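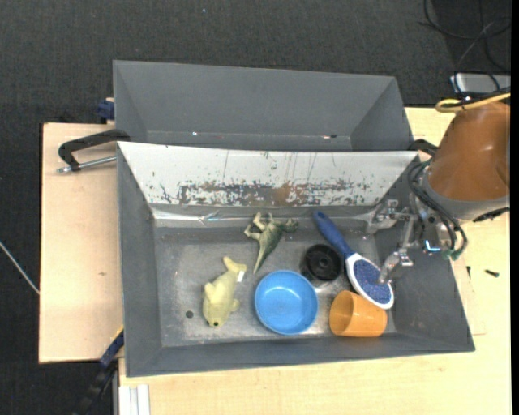

How should mixed small items be sorted when they come back to the store in one bin?
Empty the bin completely, group the contents by cleaning method, and put nothing back until the bin has been wiped out and checked.

The question came up again at the Sunday handover at Filby, so the procedure is set out in full for both sites.

Returned bins usually hold toys, tableware and cleaning tools together. The toy library issues them by subject and they come back by convenience. A fish-shaped toy or a toy reptile can share a bin with a bowl, a cup and a brush, and each of those goes to a different shelf.

Group A is soft or fabric-tagged toys. Read the care tag before anything else. If the tag is missing or illegible, surface clean only and record it on the sheet. Do not cut tags off.

Group B is hard toys, including animals. Wash in warm water with mild detergent, rinse, and stand on the rack with the tail or the lightest end uppermost. Moulded figures with seams or holes hold water and need a full 24 hours before shelving.

Group C is bowls, cups and anything else shaped like tableware. These are play items at Filby and are not to be used for food. Wash separately from Group B. Nest by size, never by colour.

Group D is brushes and pads. They are not to be stored with the pad pressed against another item. Hang them by the handle where there is a hole, otherwise lay them flat with the pad up.

Group E is everything else: spools, wheels, loose parts. Put these in the Pillo tray on the bench. Homa Mahmoudi matches them to sets at the end of the month and anything unmatched after 7 weeks is disposed of.

Bins. Scuffing and scratches on the inside are acceptable. Lifting tape is not, as grit collects under the edge. Peel it, clean off the adhesive and re-tape the seam in one length. A bin with a sharp edge goes to Kaisu Koskela for repair and should not be refilled in the meantime. Wipe out empty bins too, including the corners, before stacking.

Stock. The January count stood at 3,395 items across both sites. The shelving at Gorkton was planned for 3,000, so donations of Group B toys are paused there until the extra bay is fitted. Filby can still take them.

Labels for the new groups are in the top drawer. Corrections to this procedure should go to Firouzeh Kazemi in writing.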